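Review: the Bowen kitchen manipulation kit and the Flellby method, after one long winter of use

Posted 14 Mar 2020

I bought the Bowen kit because I wanted to repeat a result, and I did not want to build the whole setup from zero. The result is the one that the people at Flellby published together with their training code. In short, they say that a robot policy learned from human demonstrations gets better in a new kitchen when you collect fewer demonstrations of each task and move the objects more between them. Many of us believed this already, but it is another thing to have a method that tells you how far to move the objects and when to stop.

So this is a review of two things at once, the kit and the method. I will try to keep them apart, but they are sold as a pair and most readers will meet them as a pair.

What you get

The kit comes in one box with foam inside. There is a handheld collection tool, a wrist mount, a calibration board, a charger, and a license for the Litex software, which does the time alignment and the export. The arm is not included. I used my own arm, an older one, and the mounting plate did not fit it. Bowen sent me the drawing for an adapter two days after I wrote to them, and a friend with a mill cut it. If you have a newer arm I think you will not have this problem, but please check the hole pattern before you order. It is on the last page of the manual and it should be on the first.

The manual is good after page five. Before that it is mostly warnings.

The method in a few words

Normally, when you collect demonstrations, you choose a task, for example "put a slice of bread into the toaster", and you repeat it until you are tired. The start position changes a little each time by accident. The Flellby method makes this change on purpose. You record 4 demonstrations, then the software looks at the recorded paths and computes how similar they are. It then gives you a suggestion in plain text, such as "turn the target object" or "change the height of the approach". You do this, record the next group, and continue until the similarity number goes under a limit. They call one such group a round.

The claim in the paper is that 100 demonstrations collected in this way are as useful as a much bigger set collected the usual way. I cannot test this claim in full, because I do not have the bigger set. What I could do is to compare two sets of 100, one collected the usual way and one with the rounds, in the same kitchen and with the same arm.

Setting up the tests

I did not want to use a laboratory table. Almost everybody tests on a laboratory table with one object in the middle, and then the policy meets a real counter and goes for the wrong thing. The paper has one figure with a real kitchen in it, and the text around this figure is only two sentences long. For me this was the most interesting part, so I did all my tests on a counter which is in daily use.

I picked toaster tasks because a toaster is difficult in a useful way. The slots are narrow and dark, and the metal around them reflects the room. A gripper that arrives with a small error in angle will put the bread on the rim and not in the slot. With a bowl you can be wrong by a lot and still have success, and then your numbers look nicer than they should.
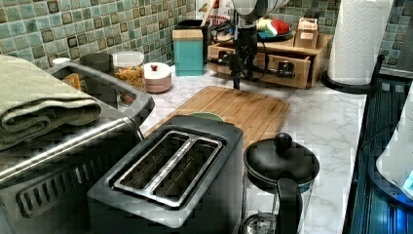
Test counter for the toaster tasks, with the two-slice toaster at the front edge.

A counter like this is hard for the policy for several reasons. There is a stainless steel toaster oven close to the target, and its surface is reflective too. The backsplash is mosaic, many small tiles in greens and browns, and the marble pattern of the countertop gives the vision part even more texture to be confused by. The coffee press is also near the front, so an approach from the right side has to be planned with care.

I kept the other objects during all the recording, in both sets. I think this is the fair way. If you clean the counter for one set and not for the other, you are measuring the cleaning.

Recording

The handheld tool is comfortable. It is lighter than I expected, and the trigger has a soft start, so you can close the fingers slowly on a slice of bread without pressing it flat. My hand is small and I had to use the shorter strap. After a full session I felt it in the thumb, but not in the wrist.

The Litex software is less comfortable. It works, and it did not lose one recording, for which I am thankful. But the suggestion after each round appears in a small window at the bottom of the screen, and you have to put the tool down, walk to the computer, read it, and walk back. A spoken message would help very much. Also, some of the suggestions cannot be followed in a real kitchen. It asked me more than once to move the target 5 steps back (a step is one square of the calibration board), and behind the toaster there was already a cutting board and a row of canisters. There is a button called "not possible", and when you press it you get another suggestion, but the software does not remember it. In the next round it asks the same again.

Carol Clegg, who helped me with the recording of the second set, found that you can draw a forbidden area in the settings, under "Workspace", "Advanced". After this the suggestions became sensible. It is not in the manual at all. If you buy the kit, do this first.

Results

The usual set gave a policy that was good when the toaster stood where it had stood most of the time during recording. When I turned it by a small angle, the gripper still came in on the old line and touched the chrome between the slots. When I turned it more, the policy stopped above the toaster and waited there, and I had to end the run by hand.

The set with the rounds gave a policy that was slower but much more patient with changes. It corrected the wrist angle late, just above the slots, and this is the behavior the paper describes. On small turns I saw no difference from the straight position. On big turns it failed sometimes, mostly by putting one corner of the bread on the rim. I would call the result of the paper repeated for this task, with one remark which follows.

The remark is about light. The method varies the position of the objects and the path of the hand, but it has no idea about lighting. In the evening, with the ceiling lamp on, the chrome gets a bright line across it, and both policies became worse. The policy from the rounds lost its advantage nearly completely. I then collected 2 more rounds in the evening light and trained again, and most of the advantage came back. This is cheap to do, but the method did not tell me to do it, and a person who trusts the similarity number alone would have stopped earlier.

I wrote to Flellby about this. They answered politely that lighting is "outside the scope of the current score". I understand this, but I think the paper should say it in the abstract and not leave it to the reader to discover at night in a kitchen.

I also tried the Zileo planner in place of the default one, as several people on the forum recommend it. It makes smoother motions and it is quieter. For the toaster it was not better. It likes to come in on a wide curve, and near the coffee press a wide curve is not what I want. For an open table I can imagine it is the better choice.

Things I liked

The calibration takes a few minutes and it stays. I moved the tool between two rooms and I did not need to repeat it.

The export format is open and has clear names. I could read the files with my own scripts on the first evening.

The training code of the method is short. I read all of it in one afternoon and understood nearly all of it, and this is rare for me with research code.

Support answers, and the person who answers has used the kit.

Things I did not like

The mounting plate, as I wrote. The small window. The missing memory of the "not possible" button.

The similarity number has no unit and no explanation. The default limit worked for me, but when I tried a second task, lifting the lid from a canister, the number went under the limit very early and the policy was weak. I set the limit lower, recorded some more rounds, and it became acceptable. How should a new user know that? There is a table of recommended limits on the Flellby page, but it has only table-top tasks in it.

The battery of the tool has no indicator except a light which turns from green to orange, and orange can mean one hour or five minutes.

Who should buy it

If you already have an arm and want to do research on data collection, I recommend the kit and also the method. You will save time compared with building your own tool, and the rounds make a real difference in the quality of the set. If you only want a robot that makes toast, please do not buy it.

For teaching I am not sure. Students would learn a lot from the rounds, because the suggestions show them how much they repeat the same motion without noticing. I noticed it about myself too, I always came from the right. But the Litex license is for a single computer, and a class would need more than that.

A new version of the software is announced for July, with voice prompts and a longer manual. I will install it when it comes and record the canister task again with the same limits, and add the numbers under this review.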